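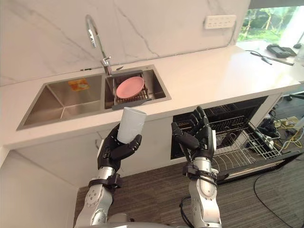 Kitchen and washing-up FAQ, Lundbridge shared house

Short answers, written in a rush before the December lets. Anything missing, ask Léonie Collet at the office.

Dishwasher or sink?
Plates and mugs, dishwasher. Plastic cups, top rack only, or do them by hand. Sharp knives always by hand, and never left lying in the water.

Which basin do I use?
Wash in the big one, drain in the other. If the rack's in your way move it across, just put it back after.

How do I clean the worktop?
Warm water, drop of washing-up liquid, soft cloth. No vinegar, no lemon, no scouring powder, they all mark the stone. Wipe up coffee and red wine straight away. Tea too.

Can I leave my laptop or charger on the counter?
For a bit, if it's well away from the sink. Not overnight please. We've had 4 chargers drowned so far and we dont replace them.

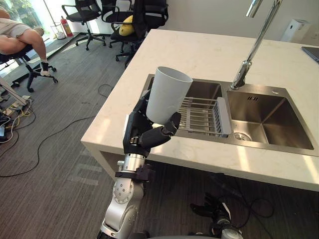

Carpet and spills

Something's gone on the carpet. What now?
Blot, don't rub. Cold water first, then the Zirau spray from the cleaning cupboard. Tell us if it's more than a cupful, we have a wet vac.

Do I need a mat by the sink?
Not compulsory. Good idea on big washing-up nights. Hang it up after or it goes musty.

Labels and lost bits

New crockery has a sticker on the bottom, does it matter?
Peel it before the first wash. Otherwise it turns to mush and ends up in the filter. Hot soapy water for 7 minutes, then a thumbnail. Cooking oil for the gluey bits.
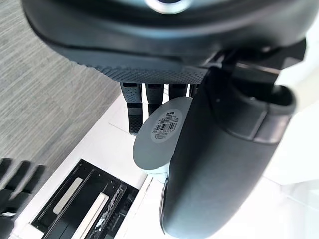

When does the dishwasher go on?
After supper, once it's full, and whoever puts the last thing in starts it. Emptying is first one up in the mornng. Swaps go through Akihiko Shimada, room 13.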